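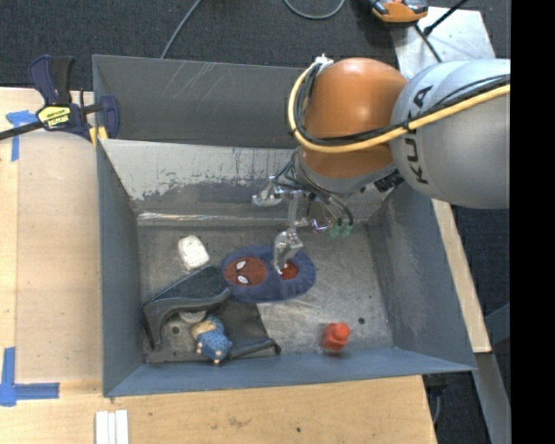
Two-finger vs suction for mixed bin picking - trying both on the same arm

Forum: End Effectors and Tooling

benchtop_larry
Posts: 212

We're a small shop in Bokham and we've been picking mixed soft goods and toys out of a sheet metal bin with a KUKA arm. I have two end effectors to compare and I'd like some opinions before I write it up for my boss.

First is a two-finger linkage gripper, metal fingers, air driven. Second is a Zunard suction head with a single bellows cup. Same arm, same bin, same items, same overhead camera. I ran 300 pick attempts with each one over October. A pick counts as good if the item clears the rim and lands in the tote.

The fingers did better on shoes, slippers and anything with an opening or an edge. Suction did better on flat packaging and hard plastic. Plush was bad for both, but with suction it was hopeless. The cup just leaks through the fabric.

What I can't decide is whether to keep the fingers and live with slow cycles, or buy a combined tool. The fingers need more planning time because the software has to find two contact surfaces with room for both.

kelda_m
Posts: 1,840

What finger tips are you running? Bare metal on plush will slip unless you get under something. We put molded rubber pads on ours and dropped a lot fewer soft items. They wear out, but they're cheap.

benchtop_larry
Posts: 213

Bare metal. I had rubber on an older set and it dragged on the bin floor and folded over. Went back to bare after that.

For the slipper I aim for the rim of the opening. One finger inside, one outside. If the slipper is sitting flat with the opening up it's a decent pick. If it's upside down I'm pinching the sole and it depends on how stiff the sole is.

north_dock
Posts: 67

I'd skip the combined tool. We bought one from Siqueira and had it on the arm for 5 months. It's heavier and longer, and you lose reach in the corners of a deep bin. Every time we wanted suction the fingers were in the way, and every time we wanted fingers the cup was in the way. We ended up with a tool changer and two separate tools.

kelda_m
Posts: 1,841

Disagree with that. We have a combined tool where the cup retracts, and it's been fine. Yes it's longer. But a tool change costs you 5 seconds each way on our cell and with mixed items you'd be changing all day.

north_dock
Posts: 68

You change once per pass, not once per item. Pull everything the cup can pull, swap, then do the rest with the fingers. Sorting the picks that way got rid of most of the changes.

kelda_m
Posts: 1,842

That only works if the suction items are on top. If there's a slipper lying on the flat box you're stuck until you swap. I've watched a cell go back and forth between two tools on one pile and it's painful.

gasket77
Posts: 409

How are your hoses routed, Larry? Before you blame the gripper for the slow cycle, check if the wrist moves are being limited by the air line and the cables. Ours run outside the arm and loop around the joint, and the planner had a joint limit on the wrist that somebody set years ago so the hose wouldn't snag. Opened that up a bit and the approach moves got a lot shorter.

benchtop_larry
Posts: 214

External, yellow hose and the black cables together, tied off at the fitting above the orange joint. I do have a wrist limit in the software. I never tested how much it costs me. Will try that this week.

tray_and_tote
Posts: 31

New here. Is the bin bolted down? We're setting up something like this in Pruvville and our bin walks every time the fingers touch the wall.

benchtop_larry
Posts: 215

Bar clamp on the rim at the corner, and blue tape on the table so I can put it back in the same place if it gets bumped. The tape is good enough for a bench test. For production I'd want pins or a bracket.

gasket77
Posts: 410

Bracket, please. A bar clamp on a sheet metal lip will creep. If the bin shifts, your collision model is wrong and you'll find out with a finger. Also watch where the clamp itself sits. It needs to be in the model too, it sticks up above the rim.

benchtop_larry
Posts: 216

The clamp is in the model as a box. Ugly but it works.

kelda_m
Posts: 1,843

What about the small stuff? Little figures, blocks and so on. That's where I'd expect fingers to lose to suction.

benchtop_larry
Posts: 217

Depends on the shape. A figure lying in the open is fine with fingers, I come straight down over the body. Against a wall or tucked next to something bigger, there's no room for the second finger and the planner gives up or picks a bad angle. The cup needs a smooth spot bigger than the lip, and most toy figures don't have one. I'd call small items a draw, with different failures.

Anything close to the front wall is a problem with both tools. The walls slope, so you'd think it would help, but the gripper body is wide and the linkage hits before the tip gets down there.

north_dock
Posts: 69

Longer fingertips. You'll lose some grip force but you'll get the body away from the wall.

gasket77
Posts: 411

Longer tips also flex. On a heavy shoe you'll see it. Try it on the light items first and log the drops separately.

benchtop_larry
Posts: 218

Update. I took the wrist limit out and added a bit of slack to the hose loop. The planner now finds shorter approaches in the back half of the bin. No real change up front, the linkage still gets in the way there.

Longer tips are on order. I'm holding off on the combined tool until I've run those, and I'll repeat the slipper and plush picks with pads as well, thinner ones this time so they don't fold. Will post the numbers in this thread.

tray_and_tote
Posts: 32

Please post the pad thickness too when you have it. We're on bare metal and getting the same slipping on fabric.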